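3.2 Upkeep of the cell

The cell, which we call Ki, bolts two arms to one aluminum rail and asks them to handle groceries. Most of our upkeep went to the cables. Early on, a purple cable clipped too tightly would tug at the wrist and ruin a trial, so each arm now gets a generous loop above the wrist and another down by the rail.

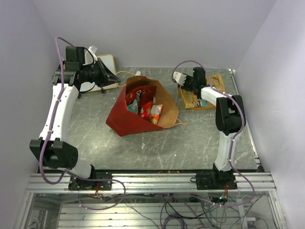

Figure 3. The Ki cell with a paper bag of snacks.

Base screws are checked every 200 trials, a schedule we adopted in March after learning that screws have opinions. The surface is wiped every 20 trials – crumbs are patient. Over 1712 trials we swapped three grippers, all on the left arm.

Contact: Darlene Marchand, Rudavon Lab
Back to top

Related items
Gunetti: a rail mount for paired arms
Zapata, G. Cable wear in the Plasley cell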